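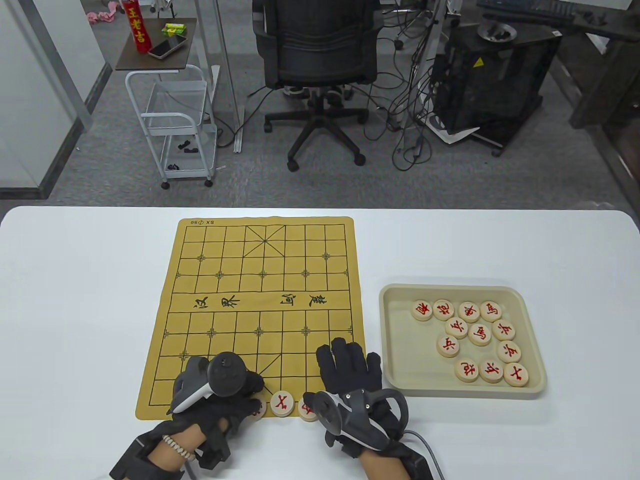 Aug 23, 2018 – The Sodari group has published the first results of a method for teaching two-armed robots to handle small objects from recordings of human hands. The report, written by Jitendra Tomar and Bit-na Kang, compares recordings in which both hands work at the same time with recordings in which each hand works alone. The task is a simple one: moving xiangqi (Chinese chess) pieces between a board and a tray. Small round discs are harder for a robot than they look. They slide, they lie close together, and in the tray the red characters point in all directions, so the robot can't use the writing to guess how a piece is placed.

In the Sodari method, a person sits at the table wearing gloves and tracking devices. The position of the hands is stored together with video from the person's point of view. Later the software, called Gellora, cuts each recording into short actions such as "reach", "close fingers" and "release", and trains the robot on these actions. The two hands keep a common clock through the whole process.
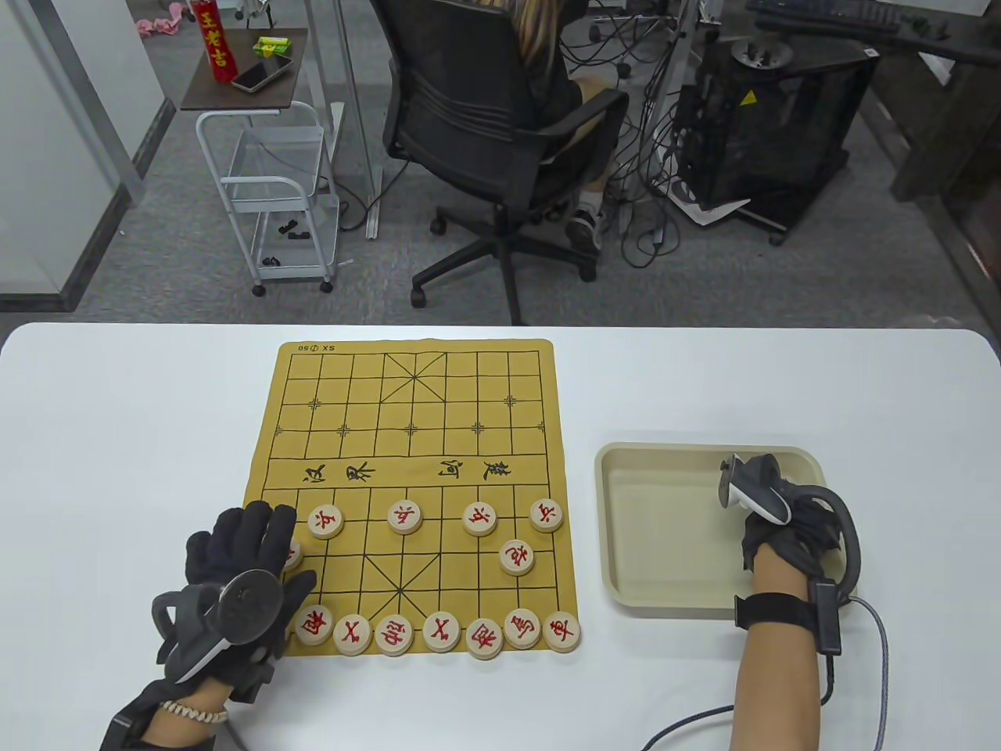 The common clock is the main change from the group's earlier work. Before, the left and right hand were treated as two separate recordings, and the robot often waited with one arm until the other had finished. With the new recordings the trained robot completed 90 per cent of the transfers in the test, and it stopped between actions much less often. Tomar writes that the biggest gain came in the moments when one hand is already on the board and the other is still at the tray.

"We always looked at the hand which holds the piece," says Kang. "The other hand is also giving information. It prepares the next move, and we were throwing this away."

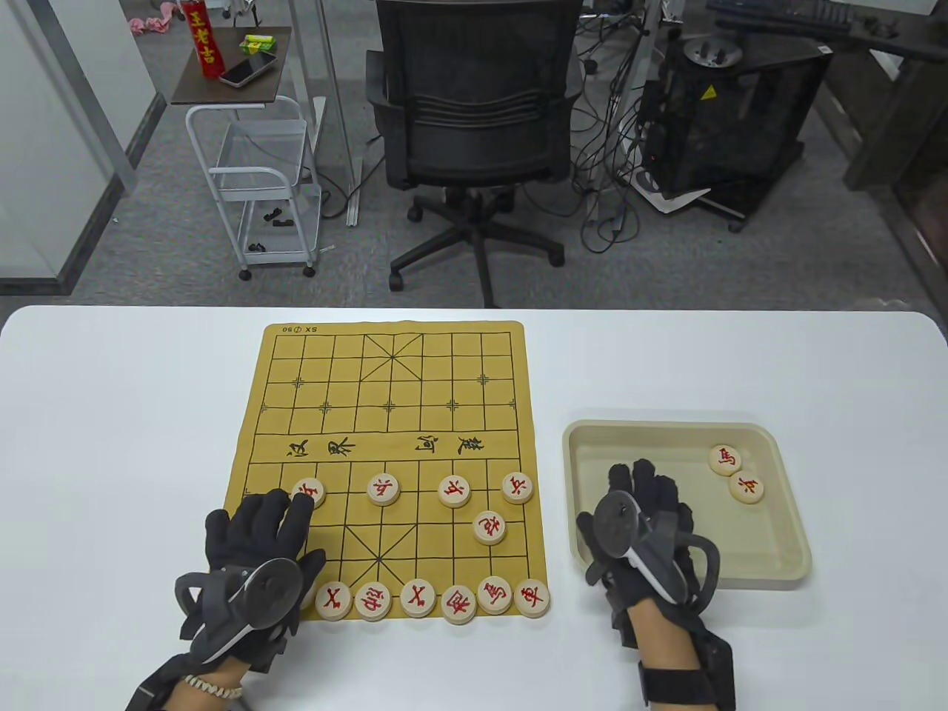

*One hand at the board, the other over the tray. Both are tracked.*

The test was small. It used 2 robot arms of the same type and 4 people who made the recordings, and all of them worked at the same kind of white table. Carla Sfeir, a reader of the report who works on robot hands at Grukum, finds the result convincing for flat objects but would like to see it repeated with other shapes. She also points out that the gloves change how people touch things. A person with thick fabric on the fingertips pinches a little harder and a little later than with bare skin, and the robot will learn this habit too.

The authors agree with the second point. In their report they advise giving each person some minutes of practice before the recording starts, and leaving out the first attempts. They also ask other groups to film from low down, near the table, where fingers and the edges of the pieces are easier to separate than from above.

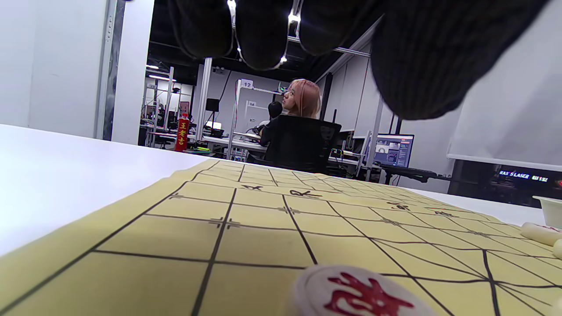 ## Next steps

A second round of recordings is planned for December. It will last 6 days and include objects that are not flat – cups, pegs and folded cloth. Naomi Simiyu, who maintains Gellora, is preparing a version of the software for other laboratories. Groups that would like to try it before then can write to her through the Sodari project page.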